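Pindomby Community Board > Relief and Recovery > Levach flood fund, second round of payments

levach_rd_north
Does anyone know when the second round from the Bhat Relief Fund goes out? The first round was paid to households on the lower side of Levach in October and we were told the upper side would follow. Our street filled in the same form and had the same visit. So far we have a reference number and nothing else.

tarn_and_co
Second round is held until the household list is checked. I called the office. They have 2,403 households on the registration list and 1,529 of those have been verified. The rest need either a proof of address or a second visit.

levach_rd_north
We gave proof of address at the school hall. They took a copy and stamped the form.

tarn_and_co
Then call and ask if it was entered. My sister's was stamped too and it had never been typed in. They fixed it while she was on the phone.

nuwan_begum
Nuwan Begum here. I help at the Pindomby intake desk two mornings a week, so I can answer some of this, though I don't work for the fund and can't look up a case from home.

The list was put together from three places: the school hall forms, the paper sheets the ward offices collected, and the online form. Many families are on it twice, some under different spellings. The fund will not release the second round until the duplicates are out. That is in the terms they signed with the donors.

If you were moved to a relative's house, give the address where you lived when the water came up, and put the relative's address under "contact." A lot of forms have these the wrong way round and those are the ones getting a second visit.
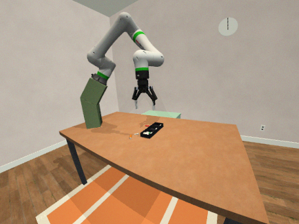 The desk is open from 9 in the morning until noon, and the line is shortest after 11. Bring the stamped copy if you still have it. If you rent, bring the lease or a letter from the landlord, and if the landlord won't write one, two neighbors can sign for you. Please put everything in one envelope with the reference number on the front. Sort it before you get to the front of the line if you can. A big table is ideal for it, but a bed or a clean floor will do, with one pile for each person in the household.

cobb_ferry
Two neighbors can sign? I was told on the phone that only a ward officer could sign.

nuwan_begum
It was ward officer only for the first round. It changed for the second. Ask for the blue sheet, it has the new wording.

cobb_ferry
So people who were turned away the first time over a missing signature are going to be put behind everyone else. That doesn't seem right to me. The rule changed and they weren't told.

nuwan_begum
They can reapply and they keep the old reference number. I agree they should have been told. A notice went up outside the ward office and I don't think much else was done.

oldmill_dee
I'm going to disagree with the general mood here. I would sooner they take the extra weeks and get the list right. After the last flood the money went out fast and there were houses that got paid twice and houses that got nothing, and by the time it was noticed the account was empty. My mother was one of the ones who got nothing.

levach_rd_north
I understand that, but the people who were paid in October have their roofs on and we have a tarp. A partial payment to the verified households would not hurt anybody. If 1,529 are verified, pay those.

oldmill_dee
It would if the total is fixed. They divide what's left by the number of households. Pay some now and you have guessed the share.

levach_rd_north
Pay half the expected share then, and settle the rest later.

tarn_and_co
That was raised at the public meeting. The answer was that the bank charges are per transfer and they didn't want to pay them twice. I thought it was a weak answer. The charges are small next to what people are spending on rent.

cobb_ferry
Agreed. Who do we write to about it? The office just reads out the same paragraph.

nuwan_begum
Write to the fund's review panel, care of the ward office. Put "partial payment" in the subject line. One letter signed by a whole street gets read sooner than a stack of separate ones, in my experience. Keep a copy. 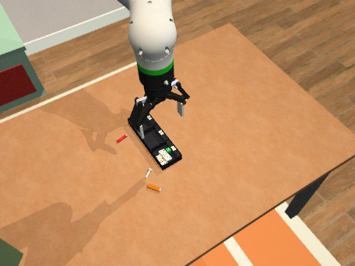

Also, if your family is one of those that registered twice, say so now. You won't be penalized. Tell the desk which reference number you want to keep and they cancel the other one. Leaving both in means neither gets verified, and I have seen that hold up people who had every paper in order.

levach_rd_north
We may be in that group. My husband did the online form before we went to the hall. I didn't think of that as registering twice.

nuwan_begum
It is, for their purposes. Keep the hall number, because that one has your stamped proof attached.

levach_rd_north
Thank you. I'll go in after 11.

oldmill_dee
If you do the street letter I won't sign for the partial payment, but I would sign one asking them to post the verified count every week. They should be doing that anyway.

tarn_and_co
I'd sign that one as well. Maybe make it two letters.

levach_rd_north
Called before leaving the house. They do have us down twice, online under my husband's name and at the hall under mine. The hall one has the address proof. Going in to cancel the other. I'll write up both letters tonight and leave them at the Brultow store by the bridge for anyone on the upper side who wants to sign.

cobb_ferry
Is the store open in the evening? I don't get back until 6.

levach_rd_north
Until 8. Ask at the counter.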